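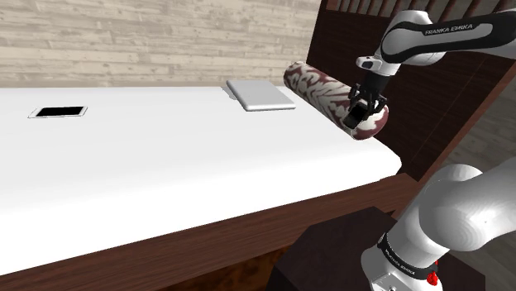 The Long Apprenticeship of a Pretend Arm

A small outfit called Skavex is teaching a robot to tidy a table by showing it, one painstaking run at a time, in a room with no dust, no draught and no actual table.

The wood grain is very convincing. There is a slatted panel in dark timber, a wall of pale planks, a white tabletop with a phone and a tablet lying on it like someone has just popped out for coffee. The arm has FRANKA EMIKA printed on its black bands, and its gripper has hold of one end of something maroon and white that overhangs the edge of the table. All of it exists as numbers on a server, in a back office where the real furniture is a good deal worse.

At Skavex they call each attempt an episode, a word that flatters it. An episode is a person steering the arm through a job from start to finish while the software writes down every joint angle and every picture the robot would have seen. Gather enough of those and a learning system can begin to guess what a sensible arm does next. The target for this first set is 3000. When I visited in July they had 1398 they were willing to keep.

The ones they weren't willing to keep live in a folder called Compost.
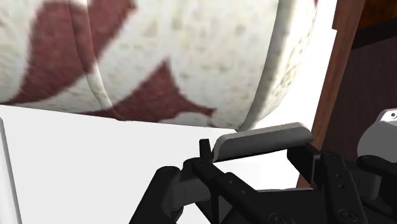

Sølve Midtbø
Contributing writer, machines and work

Up close, the job loses some of its showroom calm. From just behind the gripper, a maroon patch with star-like points looms like weather, a curved seam runs down past it, and the grey finger pad sits right under the rim. People get the wide view and can see the whole room. The robot has to make do with views like this one as well, and you start to feel a bit sorry for it.

Vilhjálmur Eskildsen runs the recording sessions. He used to teach people to drive forklifts, and he brings the same patience to the controls, along with the same flask. He let me have a go after lunch. My first episode consisted of the arm travelling with great dignity to a spot beside the thing I was aiming for and closing on air. My second was similar, only faster.

"You're looking at the object," he said. "Look at the fingers. You already know where the object is."

I did not already know where the object was. But I slowed down, got the fingers to either side of it and closed them, and for a moment I was a trained professional. Then I let go of the trigger to scratch my nose.

That one went in Compost too, although Eskildsen hung on to the recording for a while and looked at it with interest. Bad runs are a sore subject here. The learning method, an in-house thing named Zivance, copies whatever it is given with no sense of shame. Show it a person who hesitates before every grasp and it will learn to hesitate, beautifully, forever. One early version picked up a little sideways wiggle that was traced back to a loose thumbstick. They replaced the controller. The wiggle took longer to leave.

So why not give it perfect runs and nothing else? They tried that. The arm did fine until something went slightly wrong, at which point it had no idea what to do, never having seen anybody make a mistake and fix it. Now 500 of the runs are set aside for recoveries: a poor approach, a pause, a better approach. The operators have to fumble on purpose and then put it right, and several of them complain that this is much harder than fumbling naturally. I offered my services.

The scenery gets reshuffled too. Between sessions a script called Brerneck moves the small items about, changes the light and swaps surface patterns around, so that Zivance can't get by on remembering that the thing to grab is always the maroon one. Brerneck has no taste whatsoever. I was shown a saved layout in orange and lime that the office had voted to delete, and hadn't.

Whether any of it survives contact with a real table is the question you're supposed to ask, so I asked it. Eskildsen shrugged and said the simulated friction was decent and the simulated cloth was "optimistic." There are 2 real arms on order, and a cleared corner for them by the window. Until they turn up, the team keeps recording, mostly in the mornings, when hands are steadier and the server is less grumpy.

I had another turn before I left. It took me longer than it takes to make toast, but the run was clean enough that Eskildsen tapped the key to keep it. Somewhere in that set there is now an episode in which the arm approaches very slowly, stops, and appears to think about its life. If you ever buy a robot that does this, I'm sorry.

More from this section
The Castaño bakery and its reluctant dough sorter
My week with a self-driving wheelbarrow
Who gets the night shift when the lights are off?
Letters: in defence of the manual can opener

We use cookies to remember your reading preferences. By continuing, you agree to our cookie policy.

Contact the editors | Subscriptions | © All rights reserved | Back to top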